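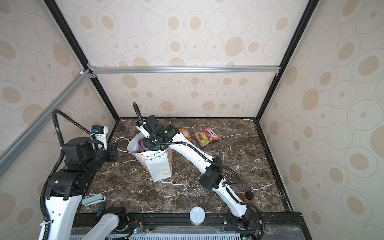
Amley has released the Painemal, an industrial solid state drive built for machines that write small amounts of data continuously and lose power without warning. It replaces the Pruka, which remains available for existing designs. The main change is the controller. The Pruka used a licensed part with fixed firmware, while the Painemal uses the Drindau, the first controller designed by Amley. The drive is sold bare or in a metal sled with slotted ears, and the sled bolts directly to aluminum extrusion such as the silver bar that crosses the back wall in the photo above. No adapter plate is needed.

**Controller and flash**

The Drindau has four flash channels, the same number as the part it replaces, but handles error correction differently. Reads that fail the first pass are retried inside the controller with adjusted voltage thresholds, and the host sees only a short delay. On the Pruka, the same condition was reported to the host as a slow read, and some operating systems responded by resetting the link.

The flash is TLC, run in single-bit mode across the whole drive. This reduces capacity and raises endurance. There is no separate write cache to fill up, so sustained write speed does not drop during long transfers. The mapping table is held in a small DRAM chip on the board and is copied to flash at intervals set by the firmware.

**Capacities**

The Painemal comes in two capacities:

| Model | Usable capacity | Interface | Form factor |
|---|---|---|---|
| Painemal 100 | 100 GB | SATA | M.2 or sled |
| Painemal 200 | 200 GB | SATA | M.2 or sled |

Both models use the same board, firmware and connector position. A system qualified with one can be shipped with the other without a change to the mounting or cabling.
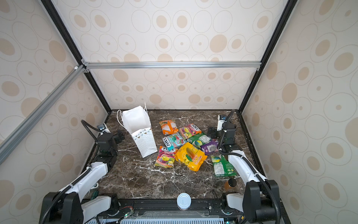 *White paper gift bag on a marble tabletop, with patterned wallpaper behind.*

**Power loss behavior**

A bank of tantalum capacitors supplies the board after the input voltage falls below its threshold. During that period the Drindau stops accepting commands, finishes any page program already in progress and saves the current mapping table. Data that the drive has acknowledged is retained. Data still in transit from the host is not, and applications that depend on it should continue to issue flush commands.

Capacitor health is measured at each power-on and reported through a SMART attribute. If the measured value falls below the limit, the drive switches to write-through operation – slower, but with no dependence on stored charge. The host is notified and the drive stays in service.

"Most of the returns we looked at on the Pruka had nothing wrong with the flash," said Delphine Iwasaki, product manager for storage at Amley. "The table was out of step with the data after a power cut, and the drive took too long to rebuild it. We wrote the Drindau firmware with that fault as the starting point."

**Logging**

The firmware keeps an event log in a reserved area of flash. The log holds the last 32 power events, with the input voltage at shutdown and the time taken to complete the save. It can be read with the Amley command line tool or with any utility that supports vendor log pages. The log cannot be erased by the host, and a secure erase leaves it in place.
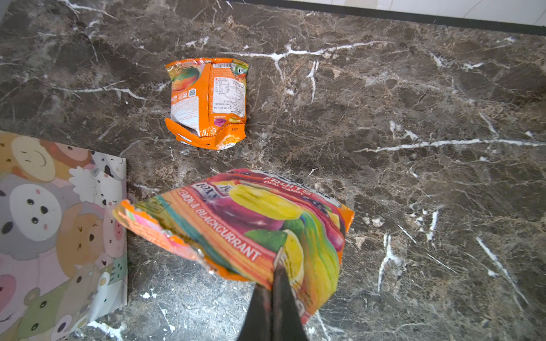
*Photo: Amley*

**Compatibility and migration**

The Painemal reports the same sector size as the Pruka, and disk images made on the older drive can be written to the new one if the target capacity is large enough. The drive name returned at identification is different. Software that checks for the Pruka by name will need to be updated, and a compatibility firmware that returns the old name is available on request to customers with locked software.

Firmware can be updated in the field. The new image is written to a second slot and checked before the drive switches over – an interrupted update leaves the previous version active. Downgrades are permitted within the same major release only.

**Availability**

Samples of both models are available from 10/09/2020 through Amley distributors. Volume orders are open for the M.2 version, with the sled version to follow once tooling is complete. Pricing is provided by quotation. The data sheet, mechanical drawings and the SMART attribute list can be requested from Amley product support.

**Press contact**

Delphine Iwasaki
Product Manager, Storage
Amley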